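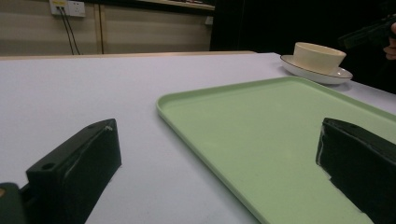

Green tray and cup on a white table

Call for participants: citizen panel on the carbon price for heating and road fuels

Kragh is a small policy office working on climate and energy law. Together with our partner Rokunow we are looking for 18 people to join a citizen panel on how a carbon price on heating and road fuels should be designed, and on what should happen with the money it brings in.

The work is organized in 2 parts. In the first part you read a short background paper (31 pages, written in plain English) and send us your comments. In the second part you come to Adholm for one Sunday in November, where the panel discusses the comments and votes on a list of recommendations. The discussion starts at 10 in the morning and will be finished before dinner.

You can apply if you are 18 or older and you pay a heating bill or fuel costs in your household. Knowledge of emission trading is not necessary. We would be glad to receive more applications from tenants, from people who live outside of the city, and from people who drive to work at night or early in the morning. Employees of energy suppliers cannot take part in this panel.

Participants receive 181 euros for the whole work, and train tickets are paid separately. Lunch is included. Please tell us in your application if you need an interpreter or child care.
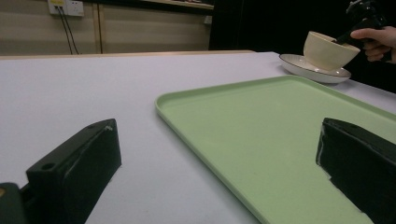

Grenon, a member of our previous panel, wrote to us afterward that the paper on free allowances took her two evenings and that she disagreed with almost half of it, but that her objections were printed in the final report with no changes. She would only ask for a longer break after the vote.

To apply, send us a letter of maximum one page. Write where you live, how your home is heated, and which question about the carbon price you would like to have answered. A CV is not needed. We reply to all applicants, also to those we cannot invite.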